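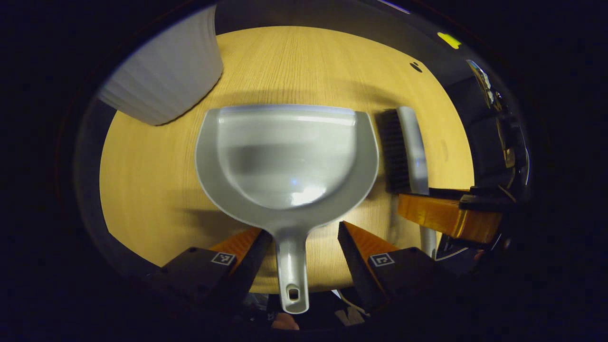

Light gray plastic dustpan on a round wooden tabletop.

Checklists / Magazine Websites

Pre-Launch Inspection: Writing Magazine Site and Newsletter
Apr 1, 2020 – by Ita Scanlon

Site: Plarby Quarterly. Host: Wemitz. Feed reader used for testing: Lakness.

1. RSS feed validates – PASS
Full text on new posts, excerpts on the archive.

2. Feed item limit – FAIL
Set to 300. Lakness times out on first load. Reduce to 81 or fewer.

3. Unsubscribe link works in every template – PASS
Tested in six templates, including the contest notice.

4. Subscriber list backed up off the host – FAIL
Only copy is on Wemitz. Export before the next mailing.

5. Admin accounts – COMMENT
The Okonkwo plugin created its own login during setup. Remove it or change the password. Two-step login is on for all editors.

6. Submission form accepts .doc and .rtf – PASS
Upload of a 6 MB file took around six seconds.

7. Contributor addresses hidden from public pages – PASS
One was still showing in the September archive. Corrected during inspection.

8. Broken links – NOT CHECKED
Crawler stopped at the login page. Run again with the members' area excluded.

Items 2 and 4 must be cleared before the newsletter goes out.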